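1/ Notes on tracking down a low hum in an apartment. It took most of November. Posting the method in case it saves someone the same detours.

2/ Layout: 700 square feet, second floor, concrete slab, shared riser behind the kitchen wall. Hum was strongest in the kitchen and at the head of the bed. Absent in the hallway.

3/ First check was the main breaker. Off for ten minutes, everything in the unit dead. Hum unchanged. That rules out your own fridge and saves a lot of arguing.

4/ Phone apps are fine for finding a frequency and poor for level. Most phone mics roll off steeply at the low end. I borrowed a proper measurement mic from Pei-shan Lai and ran it into a laptop.

5/ Long FFT window, at least eight seconds. Short windows smear the low end and you will read one peak as two. Hann window, 50 percent overlap, average the lot.

6/ Result: a clean line at 37 Hz. Mains hum in the US lands on 60 and 120, so transformers were out. A steady line at an odd frequency usually means a motor on a variable drive.

7/ 37 times 60 is 2220 rpm. Plausible shaft speed for a booster pump running below full speed. The building has one in the basement, a Havetti unit, feeding the riser behind my kitchen.

8/ Logged one level reading every ten minutes to see if it followed water demand. 2774 readings. It did: up a little before 6 a.m., down late evening, and the line drifted a couple of Hz with load.

9/ Why the hallway was quiet: room modes. At 37 Hz the wavelength is over 30 feet, so a small room puts pressure maxima at the walls and a dip near the middle. Walk the room before you pick a mic position.

10/ I used two positions, one in the bedroom corner and one in the kitchen. Same height both times, windows shut.

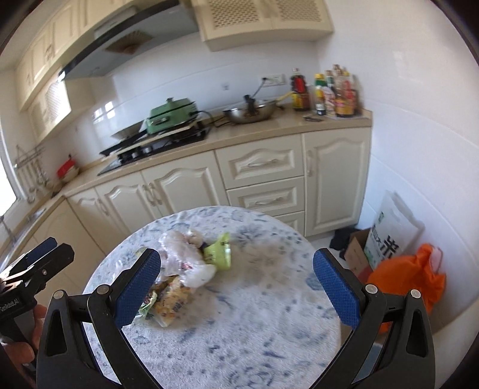
Kitchen, round table.

11/ Sent the plots to Lok-yiu Tu at Ekinley, who manage the building. One page, three graphs, no adjectives. Got a reply the same afternoon -- my two earlier emails that just said "humming noise" got nothing.

12/ Cause: a riser clamp bolted hard to the slab, rubber liner missing. The pump itself was within spec. Replacement lined clamp plus labor was $165.

13/ After the fix the line is down 14 dB in the kitchen and 11 in the bedroom. Still visible on a plot. I can't hear it with the fridge running.

14/ Wing-sze Siu asked about foam panels. They do nothing useful at 37 Hz. Thin absorbers work on mids and highs.

15/ Spreadsheet and FFT settings on request. Raw audio stays with me, it has people talking in it.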